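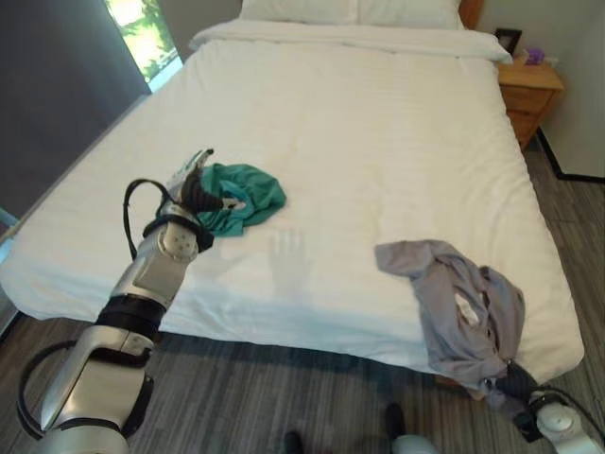
A bed made up with white duvet and pillow. Photo: Yaqin Xue

Girkum Handball Club
Progress report to the Vostero Fund
Girls' and junior handball in the Girkum valley, second reporting period

Dear colleagues of the Vostero Fund,

With this report we inform you about the work in our project from the end of the winter break until May. The table of expenses is sent separately, in the form which you gave us. In the text below we follow the order of the activities in the grant agreement, so that it is easier to compare.

Training groups

At the time of our last report we had only one mixed junior group, and it was too large for one coach. We have now divided it by age. The younger children train in the school hall in Girkum directly after lessons, and the older girls have the municipal hall in the early evening. Nearly 40 children are now registered in both groups together. Not all of them come every time, especially when the school tests are near, but the attendance lists show that the older group is quite stable.

The division had one effect which we did not expect. Some of the younger players were used to having an older sister in the same training, and when they were alone they stopped coming. We spoke with the parents and moved the start of the younger group to 15 minutes later, so the two groups now meet in the corridor and can do the warm-up run together. Most of these children are back.

Coaches

Yaqin Xue continues as head coach for the project. She has prepared a training plan for the goalkeepers, who until now had to practise mostly by standing in the goal while the others were shooting. They now have their own part of every evening session, with work on footwork and on the first pass after a save. The defence has also changed. We used to play a flat line in front of our area, and against taller teams this was a weakness. The girls are learning to come out and disturb the pass early. It costs a lot of energy and we still receive easy goals from the wing, but the players like it.

Two of our former players have started the assistant coach course of the regional association. They have passed the practical part. The written part was postponed by the organisers and we will send you copies of the certificates when we have them. The course fee has already been paid and you will find it in the table under training of staff.

Matches and tournament

The junior girls took part in the spring round against the clubs from the neighbouring towns. We finished in the middle of the table, and this is a better place than last year. The best match was at home against Pindinov, who had won all their matches before they came to us. We were four goals behind at half-time. In the second half our left back was moved to the centre and the attack became much faster, and the match finished as a draw. The return match in Pindinov we lost clearly, and I do not want to hide this. Several players were ill that week and the rest were tired before the end.

The friendly tournament which was planned for the spring had to be moved to the autumn. The floor of the municipal hall was repaired later than the town had promised us, and no other hall in the valley has a court of full length. All invited clubs have been informed, and all except one have said that they will come at the new time. We ask you kindly to approve this change. The budget for the tournament stays the same.

Transport and equipment

The bus company Bozkurt has given us the same price for the whole season, also for the late return journeys. This was a big help, as transport is our largest cost after the hall rent. For one away match the bus was late and we arrived shortly before the throw-off, without time for a proper warm-up. We have agreed with the company that departures will in future be confirmed by telephone on the evening before.

New balls were bought in the correct size for both age groups. We also bought training bibs and a second net for the goal at the school hall. The portable goals have not been ordered. The offer we received was higher than the amount in the budget, and we are waiting for another one - if it is also too high, we will write to you before we decide anything.

Difficulties

The most serious difficulty is still the hall time. The basketball club and the adult futsal team use the same hall, and in the rainy months everybody wishes to be inside. We have had a friendly meeting with both, and the written plan for the next season gives us one more evening hour. It is not yet signed by the town.

A smaller difficulty is referees. For home matches of the youngest group we have often had to ask a parent to lead the match, and it is not pleasant for the parent when there is a discussion. We would like to send some of the older girls to the beginners' course for referees. There is a small amount left under training of staff, and we would be thankful to hear if it may be used in this way.

Next period

In the summer there will be open training on the outdoor court, without registration, so that new children can try the game. After the holidays the groups start again at their usual times. The main tasks are then the tournament, the signing of the hall plan and the end of the assistant coach course. We have also promised the parents a meeting about the membership fee for the next season, and we will tell you the result of it in the next report.

If any point is not clear, please write to the club address or directly to Yaqin Xue, who keeps the attendance lists and the receipts.

With kind regards,
for the board of Girkum Handball Club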